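Slow trains, wet boots and a very good soup

So I finally did the Larasis trip! Hayley Bickerstaff has been bugging me to go for years (she spent a whole winter out there and came back talking about nothing else) and in February I gave in and booked it.

Getting there

The overnight bus was $42, which I thought was a steal until my knees met the seat in front. We pulled in at 6 on Friday morning and everything was shut except a bakery by the station, so I had breakfast twice. No regrets. The cheese pastry is the one to get.

I stayed at the Hauser, up the hill past the church. Room 11 has the view, so ask for it when you book. The stairs are steep and the shower takes forever to warm up, but the owner lent me a scarf and drew me a map on a napkin, and I'd go back tomorrow.
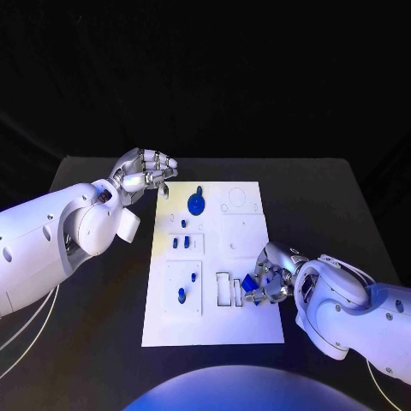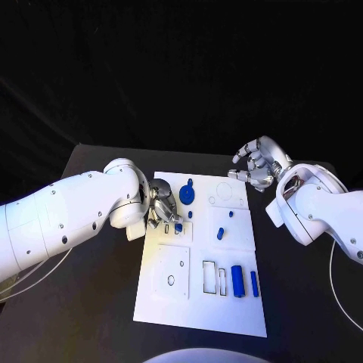
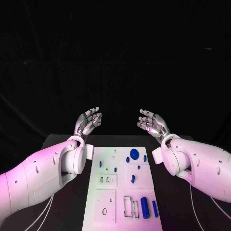
Walking up to Stakari

Okay, the big one. The ridge tops out at 3,000 feet and I'm not exactly a mountain goat, so I started early and stopped a lot. Snow up to my shins for the last stretch! My boots were soaked through by lunch. There's a little hut called Danex near the top that does bean soup with a slab of bread, cash only, and I had two bowls while my socks hung by the stove.

Coming down took me 40 minutes longer than the sign said it would. Bring poles if you have them, and dry socks, and more cash than I did.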